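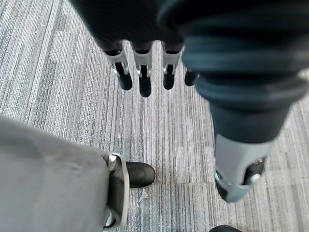
Hurthorpe goes ahead with robot hands, and sets the budget for the arms too

2019-11-08

The order is in! After a long summer of spreadsheets, the Hurthorpe workshop has signed off on its first proper robotics purchase: two arms with four-fingered hands, a set of spare fingertips, and enough shelf stock to keep both running through the first year. The supplier is Listico, and delivery comes in two parts, with the first arm arriving ahead of the second so that the setup work can be done once and then copied.

For anyone who hasn't been following along, the workshop handles returns and repairs for the Herimness catalog. That means small household goods, mostly, in every shape you can think of. A kettle lid comes down the line, then a bag of screws, then a lamp base with the cord still wrapped around it. Two-jaw grippers and suction cups were both tried in August, and both did fine on boxes. The trouble was everything else. Out of the 200 sample items picked for the trial, 134 could be lifted with the simple jaw gripper and put down again in the right tray. The rest slipped, tipped over or had to be set up by hand first.

That is where fingers come in. A hand with jointed fingers can wrap around a handle or pinch something flat, and it can change from one to the other without anybody swapping a tool. It costs more, it has more parts that wear, and it takes longer to set up. The workshop went back and forth over this for weeks before deciding the mix of goods made it worth the money.

What the money covers

The budget is split into four lines, and the one that got the most discussion is not the biggest. The arms and hands take the largest share, as you'd expect. Next is the floor work: power drops, a fixed stand for each arm, and guarding. Then training for the people who will run the cells day to day. The last line is wear parts, and this is the one that grew.

Fingertips are the reason. The soft pads do the gripping, so they also take the scuffing, and a worn pad starts to drop things well before it looks bad. The first draft of the plan had one spare set for each hand. The final version has a drawer full of them, at $1,613 for the year, along with a small allowance for hinge pins and cable guides. It's a modest number next to the price of an arm, but leaving it out would have meant a stopped cell and a rush order the first time a pad split.

There is also a line of $546 for covers. The forearm sleeve keeps dust and stray threads away from the joints, and Hurthorpe gets plenty of both from the soft goods side of the building. Covers get snagged, too, and changing one early is a lot cheaper than cleaning out a joint.

Why not lease?

Leasing was on the table right up to the end. It would have kept the first payment low and made it simple to hand the equipment back. Against that, the lease terms didn't allow changes to the hand, and changes to the hand are half the fun here — and most of the point. The team wants to try different pad shapes for thin items like envelopes and manuals, and that means owning the thing you're taking a screwdriver to.

The deal that was signed is a straight purchase with a service plan on the arms. The hands are covered for faults, but pads and covers are on us. Software updates are part of the price for the first two years, and after that they become a yearly cost, which is already penciled into the next budget so it doesn't come as a surprise.

A word on sizing

One lesson from the planning stage that may help other sites: measure reach with the hand on. The reach listed for an arm usually stops at the mounting plate, and a hand adds a good bit of length beyond that. It adds weight as well, and every ounce of hand is an ounce less of kettle. The first arm on our short list looked like a bargain until both of those were worked in. It could get to the far tray, but it couldn't lift much once it was there.

The same goes for the space below. Fingers that point down need room to hang clear when the arm moves across, so the benches in the new cells will sit lower than the old ones. The sketches have been redrawn for this, and the stands were ordered to match. Cable runs were moved at the same time.

Who else is involved

The Sârbu site will be sharing in the project, which is great news. They have similar goods and a very similar headache, and they'll be getting our setup notes, our pad results and, if all goes well, a matching cell of their own in the next round of spending. Buying the same hand at both sites means one set of spares can serve either building. It should also make training easier, as people who learn on one cell can walk up to the other and get going.

Sârbu has asked for a side-by-side of the costs before making up its mind, with power and staff time included. That work has started and will use real numbers from the first arm once it's running.

What comes next

Floor work starts first, at the east end of the workshop. Expect some noise and a closed aisle while the stands go in; the packing benches will stay open from the other side. The first arm will then spend a while on the same 200 items used in the summer, so the results can be put right next to the old ones. The target in the plan is modest on purpose. If the new hand clearly beats 134, the second arm goes in as planned. If it falls short, there is a break point in the contract that lets the second delivery be pushed back while the pads and grips are reworked.

Training sign-up sheets are going up by the parts counter. No background in robotics is needed, and the sessions cover the everyday jobs: starting and stopping a cell, clearing a dropped item, checking the fingertips and swapping a pad. People from all shifts are welcome, and we'd love to have a few from the soft goods side, who know better than anyone how a folded blanket can misbehave.

Suggestions for tricky items to add to the test pile are welcome too. Leave them in the marked bin by the parts counter with a note saying what they are and how they usually get picked up.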